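Home Stories Poems Back Issues Submit About
Search this site Enter keywords Go
Filed under: Flash, Office Life

The Quiet Season

The town of Vikcombe had 13 streets and one newspaper, and in July the newspaper ran out of news. The editor of the Vikcombe Lostden considered this a personal insult. She sent me to the bakery to ask whether anything had burned. They offered me a roll.

So we ran a feature on the phone company, Praltolus, which had moved its office two doors down and wished people to know it. I wrote 25 lines. The editor cut them to two.
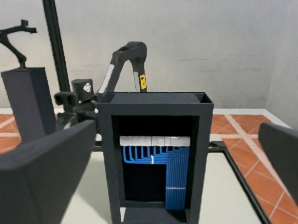 Blue cables under a white panel, in a dark gray rack.

Letters arrived. A retired dentist called it the finest thing we had printed in years. A woman on the hill wanted to know which cable was hers. The Mavromatis Hotel asked for a copy to hang in the bar, and paid for it, a first for the Lostden.

The editor read all this standing up. Then she sent me back to the bakery, where they were out of rolls, and we led with that.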